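What to do when a robot arm stops dead at the washing machine door

If you have come to this page in a bit of a fluster, put the kettle on first. A protective stop is the arm doing its job, and nine times out of ten you will be back to work before your tea has gone cold. I am writing this mainly for newer colleagues on the Multunwood laundry task, though I hope anyone who runs arms close to big household appliances will find something useful in it.

What went wrong for us

One afternoon in September we had a run going on the washer task, using the Esuvero control software, and at episode 894 the arm halted partway through its approach to the door. The screen said "force limit, wrist" and would not let us carry on. My colleague Larysa Kuzmenko cleared the message and started again (I would have done just the same, I'm afraid!) and the arm stopped a second time in very nearly the same spot. After the third stop we did what we ought to have done after the first, and went and looked properly.

The trouble came down to two things together. The saved position of the door was out by 7 mm, which doesn't sound like much until you remember how hard and curved a washer door is, and the approach speed had been left at 50 per cent from an earlier job on the shelves. The fingertips were meeting the rim well before the software thought there was any rim to meet.

Before you touch anything

1. Press the emergency stop, even though the arm is already still. A protective stop can be cleared from the screen by somebody who doesn't know you are standing there, and the red button can't.

2. Tell the people near you, out loud, that you are going in. If other robots are working in the same room, ask whoever is running them to pause as well.

3. Write down the message word for word, with the episode number. Please don't trust your memory on this, I have tried and mine is hopeless.

4. Look over the surroundings with the wrist cameras before you reach in. Take your time over large shiny surfaces, where reflections can muddle your sense of distance, and over any cable lying within reach of the arm.

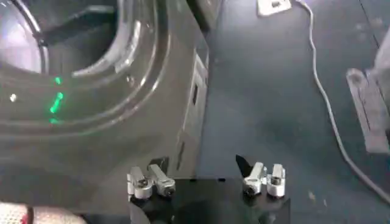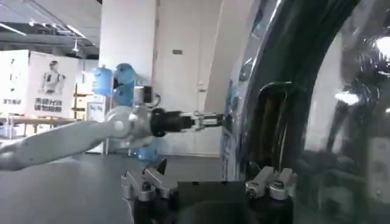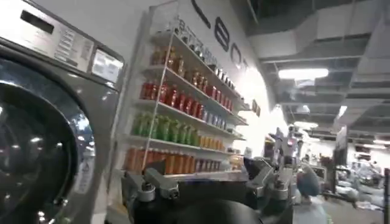
5. Check whether the fingers are pressing on anything. If they are, keep your hands out of the gap and do not release the brakes yet, as the arm may spring or sag when you do.

Getting the arm free

6. With everyone standing clear, let go of the emergency stop and choose manual mode. Set the speed to the lowest the software allows.

7. Back the arm straight out along the line it came in on. It is very tempting to swing it sideways, but that drags the fingertips over the door and can twist a bracket.

8. Once there is a good hand's width of space, press the emergency stop again and check the finger screws. Any that have worked loose should be tightened with the proper key, and a bent bracket should be swapped, however slight the bend.

Putting the cause right

9. Teach the door position afresh. We touch three points on the rim, and if the new figures disagree with the old ones, do have a look at whether the washer has been nudged along the floor.

10. Bring the approach speed down to 20 per cent for anything near the door, and save it with the task so that it can't be carried over from another one.

11. Run the approach once with the gripper open and a finger on the stop button, then once more at the normal setting. If it halts again, leave it halted and ring whoever looks after the arms that day.

Larysa has since added the speed setting to our start-of-shift sheet, and the blank copies are in the folder by the charging station. Fill one in every time, please, even if you are only popping in for a quick run before lunch.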